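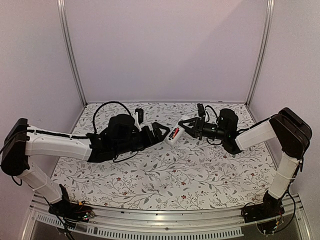
Section 4. Comparing fingertips on the two-arm cell. Do this after homing both arms, not before. Test object for the first round is a small light thing with a round end – the white bottle with the printed label does fine, held on a slant between the two grippers so both sets of fingers get a fair go at it. Patterned cover stays on the work surface for all rounds. Swap it halfway and your camera results are useless.

Posted 9 March 2019 by the Gumitville bench team
4 min read

You need: fingertip set A (Jirnside, hard), fingertip set B (Giáp, soft pads), hex key, the Rotia controller on firmware from this year, log sheet.

4.1 Fit and zero

1. Power down both arms. Wait for the controller light to go out.
2. Fit set A to both grippers. Two screws each. Finger tight, then a quarter turn.
3. Check the wrist camera cables. Each needs a loose loop below the wrist. Too short and it pulls the plug out on full roll.
4. Power up. Open and close each gripper three times from the menu.
5. Read the closed position, left then right. Ours gave 3,186 left and 3,210 right. Yours will differ, just write it down.

NOTE: If the two readings are more than 30 apart, take the tips off and refit. Usualy one screw is crooked.

CAUTION: Keep hands out from between the arms when jogging. The stop button halts motion, it does not open the fingers.

4.2 First round, light object

1. Left arm picks up, right arm comes in to meet it.
2. Close right gripper slowly. Speed 30 on the dial, no more.
3. Release left. Wait for the arm to settle.
4. Log: held, slipped or dropped.
5. Repeat with set B. Same start point, same speed.

Set B squashes a bit so the closed reading drifts. Re-zero after every tip change, yes every one.

4.3 Second round, flat object with buttons

Use a cordless phone handset or simliar. Keypad up, lying flat. Hard tips tend to skate on smooth plastic, soft ones grab but can press keys. Take the battery out first if the beeping bothers you.
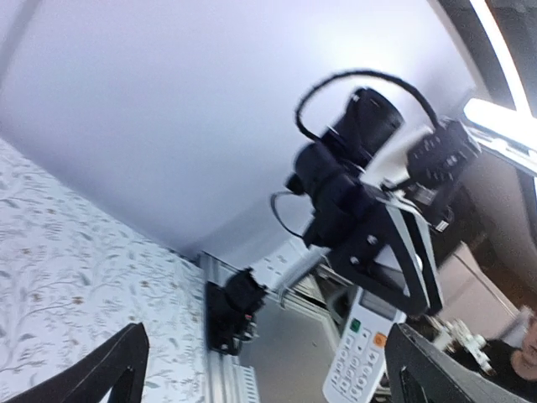 1. Bring one arm over the handset, fingers open wide.
2. Look at the wrist view. Both fingertips should show at the bottom of the picture. If only one shows, the camera bracket has turned – loosen, straighten, retighten.
3. Tilted view is normal. Do not rotate it in software, the grip offsets are worked out for the raw view.
4. Lower, close, lift a hand's width, hold.
5. Log grip reading at start and end of hold.

NOTE: Bright lamp in the wrist view? Lower the exposure one step, or turn the arm a little. Auto exposure OFF for all rounds.

CAUTION: Grip limit is 298 in the controller's own units. Past that the motor gets hot and the reading means nothing.

4.4 Saving

Save under the tip name plus the round number. Export before power off, the Rotia box clears its log on restart. Then section 5, camera offsets.

12 shares | 3 comments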